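ok people keep asking so, thread. we got automation at work and I'm gonna say what it's like from the floor – not from the brochure

background: I work coffee at the Dirkley canteen. big office site, 4,000 badges, most of them want caffeine by 8 am. Asport runs the catering, Asport pays me, Asport decided in August we were getting a robot

first thing that changed was the schedule. opening shift used to be two people. now it's one person plus the robot. they said no one gets cut and so far that's true, but the second opener got moved to dishes and lunch line and she did not ask for that

second thing. the talking. I used to do the slow brews myself and chat while the coffee came down. regulars would lean on the counter and tell me about their knees, their kids, whatever. now I'm mostly behind the robot, resetting stuff, wiping, refilling beans. less chatting. I miss it more than I thought I would

what's better: my wrists. no joke. 589 drinks on our worst morning last year and I iced both hands that night. haven't done that since

also better – I go home on time. closing clean used to eat 10 minutes of unpaid everything. they had to write the clean into the shift when the robot came bc somebody has to sign it off. should of been that way all along

what's worse: I'm now the person who "looks after it." no title, no raise. training was one afternoon and a binder from Clarnlow. the binder is for a different model. I've asked twice

and when the line's long people get mad at ME that it's slow?? I didn't build it. I can pull a pour over faster and everbody in line knows it

the pay thing. asked if looking after it counts as skilled work. was told they're "reviewing the grade." the Butt site across the river got theirs before us and they're still being reviewed too

anyway the coffee corner, one hand in at the brewer, the other hovering open over bare table, brown spots on the table which are my department
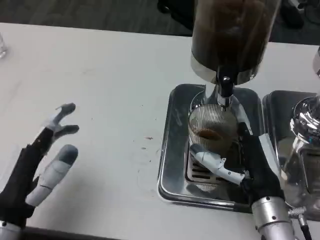
reply from dockside_mel: we got one at the Butt site in spring and the grade review is STILL open. get the extra duties in writing now, before they turn into just your job. we didn't and now they say we agreed to it

ok yes. doing that. wrote mine up on break today, one page, every task I do that wasn't in my old job. longer list than I figured

to the ppl asking if I'm scared of it: not really? I'm scared of the spreadsheet. somebody upstairs has a number, drinks per paid hour, and the robot makes that number look good even when my day got weirder

week one we did 1,778 drinks with it and they put that on a poster in the hallway. nothing on the poster about who filled the beans

gonna post again when I hear about the grade. back on at 6, going to bed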